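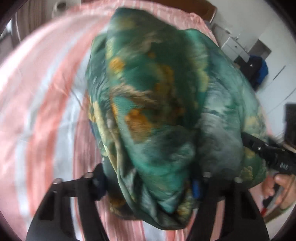

Folding a bulky quilt so it fits a fixed space

4 July 2022

The guest bed gets its summer bedding this week, so the heavy quilts have to go up on the closet shelf. The shelf opening is 68 cm wide and has a center post I can't remove. Last November I put the quilts away in whatever shape they came off the bed, and the door didn't close until spring. I have now worked out a fold that fits, and I'm writing it down so I don't have to work it out again.

The quilt I used for testing is the green floral one, a Huanca, bought at the outlet in Jenddale. Huanca quilts have a thick fill that resists a tight fold. Thin coverlets will behave differently.

Shake the quilt out on the bed, print side up, and leave the fitted sheet on. Pull the corners until the long diagonal creases are gone. A crease left in at this stage becomes a ridge two folds later and adds to the height of the stack.

Fold lengthwise into thirds, not halves. Halves put both thick edges on the same side and the bundle leans. With thirds the edges land on opposite sides. Press along the full length with a forearm, starting at the closed end, and let the air out of the open end. Wait a minute and press again. The second pass does more than I expected.

Then fold from each short end toward the middle, leaving a gap about the width of a hand, and close it like a book. The gap is for the spine. Without it the outer layer pulls tight and the whole thing springs open.

The storage bag is a Clisik, the 105-liter size. I tried vacuum bags two years ago and went back to plain zip bags – the fill took days to recover and the stitching lines stayed flat for longer than that. The Clisik bag closes on one thick quilt and two pillowcases. It does not close on two quilts, whatever the label suggests.

Bags go on the shelf with the zipper facing out and the folded spine toward the wall. I put cotton sheets on top, never under.

Remaining problem: the Stolloswood blanket box at the foot of the bed is 108 cm long, and the lid sits 10 mm proud on the left hinge. I'll shim it before anything goes in there. Until then the wool blankets stay on the chair.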